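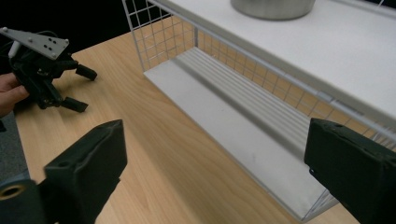
Slide 1. Wi-Fi in a small office, talk for the Inbridge user evening

Good evening. My name is Tolera Alemneh, and I take care of the network at Grenamside, a shared office on two floors. I will speak for 20 minutes and then we have time for questions.

(Wait for the door to close. Ask if the back row can hear.)

Last year our members complained every day that video calls were freezing. We had one router downstairs, in a metal cabinet. The internet line was fine. With a cable I measured almost 1,000 megabits per second, but upstairs the laptops lost their connection.

Slide 2. What we tried first

We bought a cheap repeater. Please do not laugh, many of you have one at home. It showed full signal on every laptop, and the calls were still bad. The repeater used the same radio to talk to the router and to the laptops, so each packet went through the air two times.
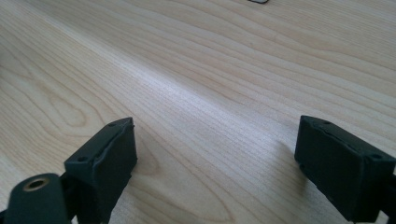 Page last changed: April, by Letay Wolde (slide numbers corrected)

Slide 3. Moving to access points

Then we installed 4 access points from Gellby, each one with its own cable to the switch. Chi-keung Kong pulled the cables on a Tuesday evening. I made a mistake here — I left the transmit power on high everywhere. The laptops stayed connected to the access point by the entrance even when another one was much closer. After I changed the power to medium, roaming became normal.

(Show the channel plan. Do not read it aloud.)

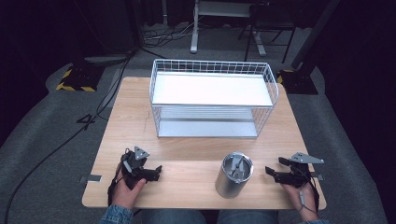 Slide 4. Where to put an access point. Ours are on the ceiling, in the open, and away from the kitchen wall with the pipes. If you have no ceiling mount, a high shelf is acceptable, but look at what is on the shelf and around it. Metal is the thing to look for. A white wire basket with two levels, like the one on the table, is not a good home for a router, and I would also move the steel tumbler away from the antennas. Test with a laptop in the place where people sit, with the door closed.

Slide 5. Questions

If somebody asks about the price, say that the Mahlangu switch was the largest part of it. Zohreh Rezaei has the measurements from both floors and can send them after the talk.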